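On the Choice of Colour for Interior Walls

The repainting of the ground floor at Dernoston was completed in August, and several readers have written to ask how the colours were chosen. The following notes set out the approach taken, the paints used and the points on which a different decision would now be made. They concern an ordinary house of modest size and should be read with that in mind.

The house faces north-east. The front room receives direct light until mid-morning and very little afterwards, while the kitchen at the rear is bright from two o'clock until evening. The previous owners had used a single cool white throughout. In the kitchen it was acceptable. In the front room it appeared grey for most of the day, and in winter it took on a green cast from the hedge outside the window.

It was therefore decided that no colour would be carried from one room to the next without first being tried in both. Sample cards were of limited use for this purpose. A card held against a white wall is judged against that white, and it will nearly always seem stronger than expected. Lining paper was painted in large sheets and moved from wall to wall over a fortnight. Each sheet received two coats, as a single coat allows the paper to show through and gives a misleading result.

The paint for the walls was supplied by Pemis, and the woodwork paint by Osico. The Pemis range is sold by number, and the two shades that reached the final stage were 399, a dull clay pink, and 1072, a warmer and paler tone. Shade 1128 was considered for the hall and rejected at an early point. It was agreeable by daylight and very harsh under the ceiling lamp.

Lighting deserves more attention than it commonly receives in guidance of this kind. All sheets were viewed in the morning, at midday and after dark with the lamps lit. The bulbs in the front room were changed for warmer ones before any decision was reached, and this altered the order of preference entirely. Readers who intend to replace their bulbs are advised to do so before buying paint.

Preparation occupied the greater part of the work. The plaster in the hall had been patched on several occasions and required filling, sanding and a mist coat. The skirting boards had been painted many times without proper sanding, and the old layers came away in strips. The budget for materials was set at 1000 pounds and was exceeded slightly, the additional cost arising from filler, sandpaper and a second roller frame after the first one bent.

The matter of shadow was the one least understood at the outset. A wall is never a single colour in practice. The part beside the window is lighter, the part behind the door is darker, and a chimney breast shows one tone on its face and another on its returns.

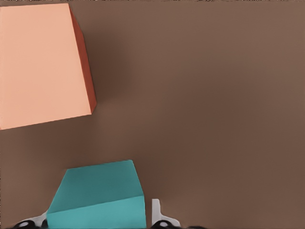
In pale peach and pink shades this difference is particularly strong. The side turned away from the light may look almost orange beside a front that appears close to cream. Some households will find this pleasant. In the front room it was thought too marked, and shade 399 was preferred for its steadier appearance. Shade 1072 was kept for the kitchen, where the light is more even and there are few projecting corners.

The hall was finally painted in an off-white from Paiva, mixed to order at the local branch. It has worn less well than the Pemis paint, and marks from coats and bags are visible at shoulder height. A wipeable finish should have been chosen. The area beside the front door will be repainted before winter.

The woodwork remains satisfactory. The Osico eggshell went on smoothly, although the stated drying time proved too short for the cupboard doors, which were left open for two further days to prevent sticking. The upstairs rooms have not yet been begun. The sheets of lining paper have been kept and are rolled up on the landing, with the shade numbers written on the back in pencil.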